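Chapter 7
Moisture, Temperature and Air in Stored Grain

Learning objectives

After working through this chapter you should be able to:
define moisture content on a wet basis and on a dry basis, and convert between the two
explain the relationship between grain moisture and the relative humidity of the air between the kernels
describe how moisture migrates within a sealed or unsealed silo
distinguish aeration cooling from aeration drying
read a simple storage log and identify the point at which intervention was warranted

Key terms: equilibrium moisture content, intergranular air, hygroscopic, moisture migration, cooling front, drying front, static pressure, headspace

7.1 Grain as a living, porous bulk

Harvested grain continues to respire. Each kernel takes up oxygen, consumes a small part of its stored carbohydrate, and gives off carbon dioxide, water and heat. In dry, cool grain the rate is so low that it can be neglected for most practical purposes. In damp or warm grain it rises steeply, and the heat and water released raise the rate further. Moulds and insects behave in the same manner and usually contribute more heat than the grain itself.

A bulk of grain is also porous. A substantial fraction of the volume of a filled silo is air, held in the irregular spaces between kernels. This intergranular air is the medium through which heat and water vapour move, and it is the environment in which storage insects live. Its condition is determined almost entirely by the grain. The mass of water held in the kernels is very large compared with the mass of vapour held in the air around them, so when the two are out of balance it is the air that changes. A fan that pushes humid night air into dry wheat will, for the first few hours, deliver dry air to every layer except the one nearest the duct.

Grain is a poor conductor of heat. The centre of a large bulk may hold its harvest temperature for months after the outer layers have followed the season down. Students who have worked only with small on-farm silos tend to underestimate this effect. The case study that runs through the chapter, the Caltholm receival site in the Vuston district, has been chosen partly for the size of its bulks and partly for the completeness of its records.

7.2 Expressing moisture content

Moisture content may be stated in two ways. On a wet basis, the mass of water is divided by the total mass of the grain, water included. On a dry basis, the mass of water is divided by the mass of dry matter alone. The grain trade works on the wet basis and this book follows the trade unless otherwise stated. Research papers on drying often use the dry basis, since the denominator then stays constant as water is removed.

Let Mw be the moisture content on a wet basis and Md the moisture content on a dry basis, both written as decimal fractions. Then

Md = Mw / (1 – Mw)
Mw = Md / (1 + Md)

A sample at 10 per cent wet basis therefore has a dry-basis moisture content of 0.111. The difference is slight in dry grain and becomes significant in grain harvested early or after rain. Errors arise most often when a drying calculation is begun on one basis and finished on the other. The basis should be written beside every figure in a worked answer, and marks are commonly lost where it is omitted.

Moisture meters used at receival stands do not measure water directly. Capacitance meters respond to the dielectric properties of the sample, and near-infrared instruments respond to absorption at particular wavelengths. Both must be calibrated against an oven method, and both are sensitive to sample temperature. A sample drawn from a hot truck and tested at once may read differently from the same sample tested after it has come to room temperature in a closed container. 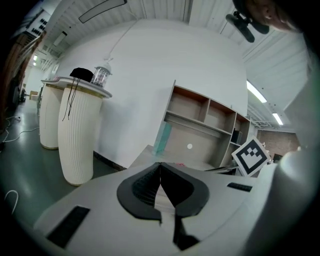

7.3 Equilibrium moisture content

Grain is hygroscopic. Left in air of constant temperature and relative humidity, it gains or loses water until the vapour pressure at the kernel surface equals that of the air. The moisture content at which exchange ceases is the equilibrium moisture content. Plotted against relative humidity at a fixed temperature, it gives a sigmoid curve: steep at low humidity, flatter through the middle of the range, and steep again as the air approaches saturation.

Three properties of the curve matter for storage.

First, its position depends on temperature. At a given relative humidity, warmer grain holds less water. It follows that if grain of fixed moisture content is cooled, the relative humidity of its intergranular air falls slightly. Cooling by itself makes the bulk a little safer against mould, quite apart from its direct effect on growth rates.

Second, the position depends on the commodity. Oilseeds hold much less water than cereals at the same relative humidity because oil takes up almost none. A moisture limit that is conservative for wheat is unsafe for canola. Managers who handle both should think in terms of the relative humidity of the intergranular air and derive the limit for each commodity from it.

Third, the adsorption and desorption branches do not coincide. Grain that has been dried to equilibrium holds somewhat more water than grain that has been wetted to equilibrium in the same air. This hysteresis is ignored in most field calculations but should be remembered when blended grain is sampled, because two parcels brought together at different moisture contents will approach one another without quite becoming equal.

7.4 Moisture migration

Consider a silo filled in summer and left without aeration. By winter the grain against the wall has cooled, while the core remains warm. Air near the wall becomes denser and sinks; air in the core rises. The circulation is very slow. It nevertheless carries vapour upward out of the warm grain and into the cooler layer beneath the surface, where some of the vapour is adsorbed. Over a season a crust of damp grain may form at the peak even though no water has entered the silo and the average moisture content has not changed.

In spring the pattern can reverse – the wall warms, the core lags, and the wet zone tends to form lower down. Condensation on the underside of the roof is a separate process and is often confused with migration. It depends on the humidity of the headspace and on the night temperature of the roof sheet, and is controlled by ventilating the headspace.

The practical consequence is that an average moisture figure taken at intake says little about the condition of the worst part of the bulk some months later. Sampling must be directed to the places where water is expected to collect.

7.5 Case study: the Caltholm bulks

The Caltholm site is managed by Kelly Quintana and receives wheat, barley and canola from growers across Vuston. The silo followed here, Silo 10, was filled with 1,748 tonnes of wheat. Temperature cables were installed at fill, and readings were entered in the site log along with fan hours and the results of probe sampling. Over the storage period the log accumulated 152 entries.

The log entry for Tue 23 July, made by the storage technician Arlindo Guerra, is reproduced in part:

"Core cable still warm, no change since last reading. Wall cables down again. Surface grain at peak caked to depth of hand, slight odour. Hatch dry underneath. Fans not run this week – controller was left on manual."

The entry contains enough information to separate migration from roof condensation, and to identify the management failure. It does not contain enough to decide whether the caked grain should be removed before the fans are started. Tia Cropper, who reviewed the log for the site, took the view that it should, on the ground that a crust raises resistance to flow at the peak and diverts air toward the walls. We return to her reasoning in the section on static pressure. The remainder of the bulk was outturned in September and met its receival grade.

Before reading on

1. Convert a wet-basis moisture content of 10 per cent to dry basis, and state the mass of water in the wheat in Silo 10 if the whole bulk were at that moisture content.
2. Which words in the log entry rule against roof condensation as the main source of the damp grain? Give the physical argument.
3. Sketch the expected path of air circulation in the silo in midwinter, marking the region of adsorption.
4. The controller had been left on manual. List the readings from the preceding weeks that you would ask to see, and say what each would establish.

Section 7.6 takes up aeration cooling, beginning with the movement of a single cooling front through a level bulk.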